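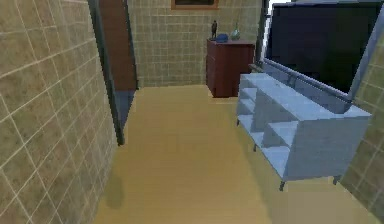
Support > Desktop App > Floor Plans and Materials

Ticket 845: Material list counts wall tile twice after import
Status: Closed
Product: Praneck Plan, desktop
Opened by: Margus Pētersons
Handled by: Ojārs Avotiņš, Werkik support

Margus Pētersons, 9:12 a.m.
I'm planning a hallway remodel for a client and the material list is wrong. Large square beige tile on one long wall, pale wood floor, nothing fancy. The list says I need 127 boxes of tile. That can't be right for a hallway. Floor quantity looks fine. The plan was started in the old version and imported after the update in November. I need to send the order to the supplier (Mertens) this week.

Ojārs Avotiņš, 9:40 a.m.
Thanks for the report. Please send the project file and the exported material list as a CSV. Also check two things for me: which unit the tile is set to under Materials > Properties, and whether the wall shows up more than once in the Surfaces panel.

Margus Pētersons, 10:05 a.m.
Both files attached. Unit is set to "each." I only see the wall once in the Surfaces panel. I tried deleting the tile and putting it back on. Same number. I also restarted the program and then the computer. No change.

Ojārs Avotiņš, 11:20 a.m.
I opened your file and got the same result. Two separate problems.

First, the unit. With "each," the program lists single tiles, but the column heading in the export still says "boxes." So 127 is a count of tiles. The heading is a bug on our side and I have logged it.

Second, the count itself is too high. There is a hidden copy of the wall left over from the import. It sits in exactly the same place as the visible one, so it makes no difference in the 3D view, but the material list counts both. Hidden surfaces are left out of the Surfaces panel by default.

To fix it:
Save a copy of the project under a new name.
Open the Surfaces panel and turn on Show Hidden.
Select the second entry for the wall. It has the same name with "_old" at the end.
Delete it, then run Tools > Rebuild Quantities.
Change the tile unit to "box" and enter the number per box from your supplier.

Don't use Clean Up Project for this. It removes hidden surfaces but also drops any custom trim, and you have custom trim at the doorway.

Margus Pētersons, 1:15 p.m.
Found the "_old" wall and deleted it. Rebuild Quantities stopped with error 18, "surface reference missing." The list is now blank for tile.

Ojārs Avotiņš, 1:50 p.m.
Error 18 means something was still attached to the deleted wall. In your file it's the base trim. Click the trim, choose Detach, then Attach to Surface and pick the remaining wall. Run the rebuild again after that.

Margus Pētersons, 2:30 p.m.
That worked. Tile is back on the list and the number is half of what it was, give or take the waste allowance. I set the box size from the supplier's sheet – 5 tiles per box – and the total matches what I worked out by hand.

One more question. I have other projects from the old version, including a bigger one for Diveck. Do I need to go through all of them?

Ojārs Avotiņš, 2:48 p.m.
Only the ones where a wall was split or resized before the import. Turn on Show Hidden and look for names ending in "_old." If there are none, the quantities are fine. If you find one, move the trim first and delete the wall after – that way you won't run into error 18.

Margus Pētersons, 3:10 p.m.
Checked the Diveck file. It had the same thing on the stair wall. Fixed it in the order you gave, no error this time. You can close this.

Resolution notes (internal category: import, quantities)
Duplicate hidden surface created on import when a wall had been split in the earlier version. Removed by hand and quantities rebuilt. Export heading does not follow the unit setting; logged as a separate defect. Help article on Rebuild Quantities to be updated with the step for trim.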